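## Adding a relabeling pass to two-arm demonstrations

This page continues from the recording guide. I suppose that you have already a folder of episodes from the two-arm table and that the playback tool opens them without errors. If the tool complains about timestamps, go back and fix this first, otherwise everything below will give wrong labels.

The method comes from Houshang Vahidi, who used it first on the Clolta set. The idea is simple. A policy trained on full episodes often learns the slow parts too well: the arm waits near the object, the operator thinks, and the network copies the waiting. In the relabeling pass we cut each episode into short phases and give every phase its own goal. Then the training can weigh the phases differently.

### 1. Choose the phases

We use 5 phases: `approach`, `align`, `close`, `carry`, `release`. Please do not add more in the beginning. I tried a separate phase for regrasping and two annotators almost never agreed on where it starts.

The difficult border is between `approach` and `align`. Our rule is that `align` begins when the fingers are next to the object and the remaining motion is mostly small correction of the wrist. 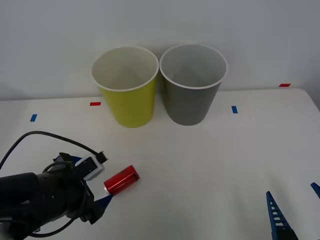 *Fig. 1. Left gripper beside the red can, jaws open. We label a pose like this `align`.*

A can lying on its side is a good case for practice, because the direction of its axis matters for the grasp. With an upright cup the gripper can come from many sides and the border is less clear. If you are not sure, step back through the video until the gripper has clear distance from the object, then go forward slowly and mark the first frame where the rule is true.

Label each arm separately. When one arm has no task in the episode, give it the label `idle` for the whole length. It is not counted as a phase and the loader skips it.

### 2. Write the phase file

Every episode gets one text file with the same name and the ending `.phases`. Each line has arm, phase, first frame and last frame:

```
left approach 0 61
left align 62 100
left close 101 118
left carry 119 207
left release 208 231
right idle 0 231
```

The frames must not overlap and must not leave a hole. Run the checker before you continue:

```
python check_phases.py --root episodes/
```

It prints only the files with problems. No output means all is fine.

### 3. Set the weights

Open `train.yaml` and look for the block `phase_weight`. We start with this:

```
phase_weight:
 approach: 1
 align: 2
 close: 2
 carry: 1
 release: 1
```

Higher weights for `align` made the arm nervous near the object in our tests – it corrected all the time and closed late.

### 4. Train and compare

Train one model with the weights and one without, from the same seed and the same episodes. Our set after cleaning had 2,694 phase segments. For the comparison we ran 100 trials for each model, with the object placed by hand at a new angle every time. The weighted model spent clearly less time waiting before the grasp. The success rate was also better for objects on their side, but for cups we saw no difference that I would trust.

Keep the trial videos, also the failed ones. In the Plondcombe runs we deleted them, and later we could not say if the gripper missed the object or pushed it away.

### Known problems

- The checker does not notice if you exchange `left` and `right`. Look at a few episodes by eye.
- If the object is touched during `align`, keep the label until the fingers start to close.
- Old episodes from April have a different frame rate. Convert them before labeling and not after.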